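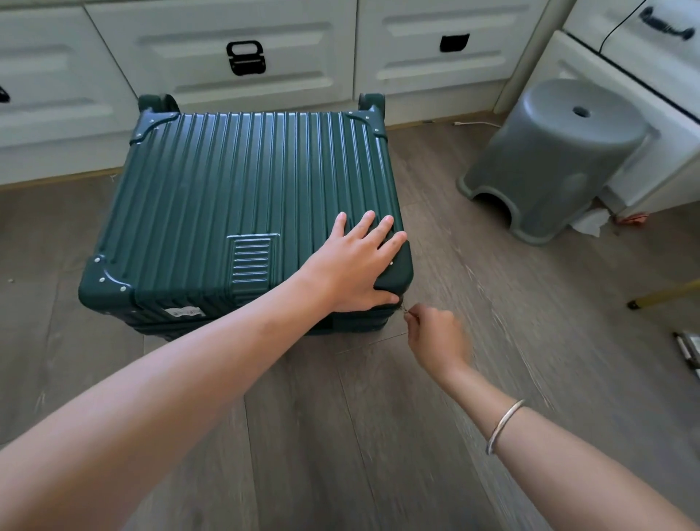

Slide 1. Closing the case: handling hard-shell luggage before departure

Good morning, and welcome. My name is Harsh Bhardwaj, and I coordinate the relocation briefings at Tosside. Today's talk covers the last stage of packing a hard-shell case, from the moment the lid goes down to the moment the case leaves the room.

Point to the hands on the slide. One palm is flat on the lid, near the corner, and the other hand is working at the side of the case, close to the seam. Ask the audience how many of them close a case this way at home and how many sit on it. Allow time for the laughter.

Slide 2. Why the briefing exists

Tosside assists employees and their families who move between the Arellano office and the overseas sites. In the past year the travel desk handled 135 claims for damaged or delayed baggage. My colleague Cirilo Quezada reviewed each of them. A large share concerned cases that had been closed under strain, with a corner sprung or clothing caught in the seam.

Do not read out individual claims. If asked, say that the summary is available from the travel desk on request.

Slide 3. Choosing where to close the case

Employees are asked to close the case on the floor. A bed gives way under the case, and the two halves do not line up. A level floor of wood or tile is best. Thick carpet is acceptable for small cases.

The case should lie flat with the lid facing up and the wheels pointing away from the person closing it, as on the first slide. Clear enough floor in front of the case to kneel comfortably. Anyone with knee or back trouble should ask a second person to do this part. Please say this clearly - several attendees at the July session told us afterward that they had hurt themselves and had not wished to ask.

Slide 4. Before the lid goes down

Heavy items belong at the wheel end. Shoes go along the sides, with socks inside them. Shirts and knitwear lie on top, folded to the width of the case. The inner straps are fastened before anything else is done, and the loose ends are tucked under the top layer.

Run a finger along the full length of the edge. Sleeves, straps, and the corners of plastic bags are the usual trouble.

[Pause. Show the packed tray from the table if it has been brought up.]

Slide 5. Pressing and fastening

Lower the lid slowly. Press with an open hand, close to the corner nearest the fastening, and keep the pressure steady while the other hand does the fastening. Work from one corner to the next. Move the pressing hand along as you go.

If the two edges will not meet under one hand, the case is too full. Remove something. We recommend taking out one pair of shoes first and trying again.

Remind the audience about jewelry and watches. Bracelets can be worn without difficulty, but a loose watch strap will scratch a glossy shell.

Slide 6. Corners, seams, and labels

Return briefly to the first slide. Corner guards with rivets, such as those on this green case, should be looked over before each trip. Press each guard with the thumb. A guard that moves should be repaired before the case is checked in.

Old airline stickers and tags should be removed. Sorting staff may scan the wrong one - this accounted for 9 of the delayed bags in the review. A name label belongs inside the lid as well as outside.

Slide 7. Weight

Weigh the case after closing it, never before. A typical toiletry bag of 700 grams is often added at the last minute and forgotten in the total. The travel desk lends hand scales for up to four days. Sign for them at the front counter.

Slide 8. Leaving the room

Stand the case up by its side handle, with a straight back, and roll it a short distance. It should stay upright when released. Then look over the floor where the case was lying, and under the nearest furniture, for chargers and small items.

Slide 9. Questions

Questions on allowances should be directed to Cirilo Quezada. Questions on the Areo shipping service are outside the scope of this talk, and a separate session is planned. Handouts are by the door. Please return the hand scales before leaving the building.

We use cookies to improve your experience on this site. By continuing to browse, you agree to our use of cookies. Accept Manage preferences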